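Planero refill study – progress to December

The grant has now paid for 48 clear pots, a light wooden table to put them on, and more pinkish-beige powder than any of us expected to meet in a working life. Rinsing is behind schedule. The powder likes the lower wall and the floor of a pot, and it has no plans to move. 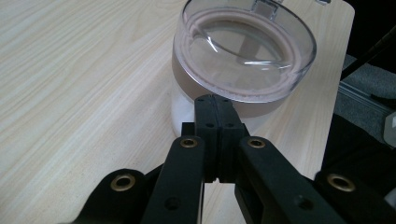
Ghassan Daher wrote back that Pridetti would take the pots unrinsed, provided the labels were off, and asked why we had budgeted 300 dollars for brushes. A fair point – we have spent 192 of it.

We will stop brushing and ship the first 2 boxes to Pridetti next month. The remaining brush money could go toward label remover, if you agree.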